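Pondus demonstration days – gallery
Text and pictures by Florêncio Bragança
January 10, 2018

I spent part of December at Lekport, watching people teach a machine to tidy up. The project is called Pondus. Its idea is simple enough to fit on a mug: put a gripper in a person's hand, have the person do a chore with it, record the whole thing, and do it again until a program can copy the motion. Each recording is called an episode. When I left there were 2,079 of them on the drive, and I was told this was a small number.

I should say where I stand. I have sat through a lot of talks in which a learning system folds a shirt, and I have asked a lot of speakers how many shirts it was shown and how many it ruined. The answers tend to get shorter as the questions go on. So I asked to see the part that comes before the talk, and Golnar Moradi, who runs the recording sessions, let me hang around with very few rules. I was to stay out of the operator's reach and keep my coat off the tables.

What struck me first was how much of the work is just putting things back. An episode takes less than a minute. Then the operator resets the table, nudges the objects to slightly different spots, and starts over. Golnar says the nudging is the whole point, since a program that has only seen one layout has learned one layout. I agree with her. I am less sure that a nudge of a few inches, made by the same three tired people, is the kind of variety the real world will offer. When I watched closely, the objects drifted back to the same few favorite places by mid-afternoon.

The second thing was the throwing away. Of one batch of 116 episodes, 11 were marked bad before anyone had lunch. Some were fumbles, some were tracking faults, and a few were perfectly good to my eye. I asked what made those bad. "The hand hesitated," was the reply. I have been picking up cups all my life and I hesitate quite often – it is usually when I am thinking. Whether a machine should be spared that, I can't say, but somebody ought to write down the rule. At the time of my visit there was a page of guidance called Hilel, after the folder it lived in, and the three operators gave me three readings of it.

They also disagreed about speed. The fast operator gets more episodes in a day and leaves more of them in the bin. The slow one gets cleaner recordings that look, to me, like nobody's idea of how a person moves. Both sets go into the same pile. Golnar thinks it will average out. I wrote "average of what?" in my notebook and underlined it.

The pictures

Coffee things were the task of the week, and they are a better test than I expected. The gripper has two fingers with flat black pads, held open here on either side of a wire cup holder with a round wooden base. The pads are already scuffed with pale scratches, and the rods they have to deal with are thin, rounded and bent into loops. A flat pad against a thin rod leaves very little room for being off. Behind the holder is a tall stack of white paper cups with ribbed sides, nested so tightly that I would have trouble freeing just one with my own fingers. I asked whether a person wearing this on one hand was really showing the machine how people handle cups, or only how people handle this gripper. Golnar said the second one was fine, because the machine will have the same gripper. Fair enough, but then let's say so in the talk.

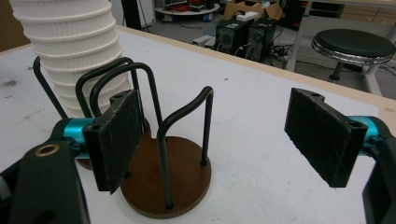 Notes for anyone using this page

The success rate from the first trained version, which is known inside the project as Baudry, is not given here. I was shown a figure, and then told that it came from 9 attempts on the same table where the recordings were made. I'd like to see it on a different table, with somebody else's cups, before I print it. Golnar has promised me that test and has been good about answering my messages, including the rude ones.

Corrections are welcome, especially from the operators. If your reading of the Hilel page has changed, send me the new one and I will add it under the old.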